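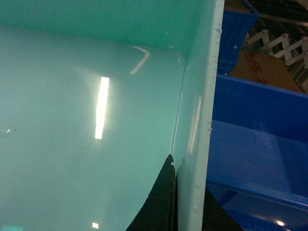

Looking after the Ateck cell at Florkengate

The two-armed Ateck cell is the machine I get asked about most, and I never mind! It lifts plastic trays in and out of crates, all day if you let it, and it is a lovely thing to look after once you know its habits. We keep notes for it as a little gallery, so that whoever picks up the cell on a Tuesday can see what we're on about. Lerato Mokgethi built up the first version of the setup routine and Valeriano Cifuentes has since tidied it up, though plenty of my own scribbles have crept in too.

Fingers first. Both arms have black fingers that narrow toward the tip, and the tip is the bit we fuss over. It has to get right down into the crease where a tray's floor curves up into its side wall, as the one against the teal tray is doing. We wipe each finger with a dry cloth, check the bolts by hand and then with the driver, and run a fingernail down the edges feeling for burrs. If a tip has a burr on it, swap the finger. There are spares in the drawer marked Braria (the old project name, we never relabelled it).

While you're down there, have a look at the tray rims as well. Ours get small chips along the cut edge, and a bad one can throw off the closing position by enough to notice.

Setting up at the table

Left and right are set up as mirror images, with a sensor unit on each side angled in toward the tray and the black pegboard standing behind the white tabletop. Start with an empty tray, always the turquoise kind. Set the left side completely, then the right, then go back to the left – you will nearly always find it wants another nudge. Keep the cables tucked away from the brackets, and move each wrist through its whole range by hand before you close the guard.
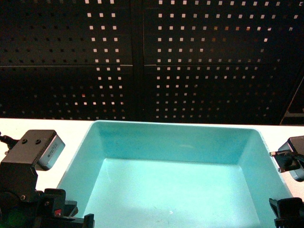
After that comes the part I like best, which is teaching the close. We bring both sides in at walking pace (our name for the slowest speed setting) and stop 3 mm short of the rim, then step in the rest of the way. The saved program is number 133. Please don't overwrite it! Save yours under a new number and put your initials in the note field, and Valeriano will merge the good bits at the end of the month.

Working into a crate

A tray nested inside a bigger blue crate is a different job from a tray on the open table, and I reckon it's where this cell really shines. The finger pads come in from opposite sides to the upper rim, left and right, with the crate's back wall standing up behind. Watch the clearance over the crate walls on the way in. We teach it with the crate hard up against its stops and check it again with the crate pulled forward a touch.
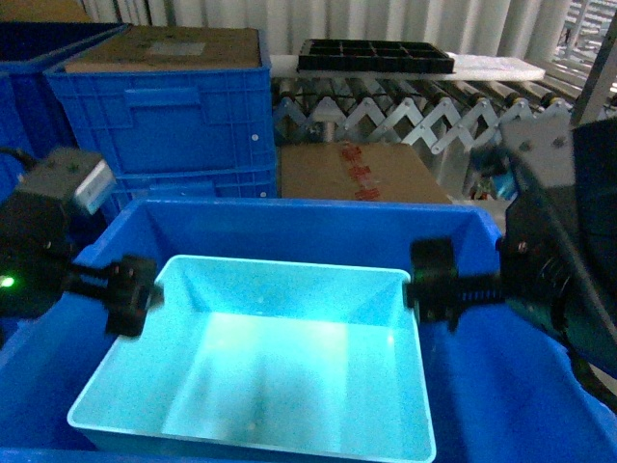 Do 2 dry runs before you let it go at full speed, one with your hand on the stop button and one from the desk. Listen as much as you look. The joints should sound the same on both sides, and a dull knock from either one usually means a mounting bolt has worked back a quarter turn.

End of shift: park both arms, wipe the fingers, write up anything odd in the Vallejo folder. Questions to Lerato or me, any time before four.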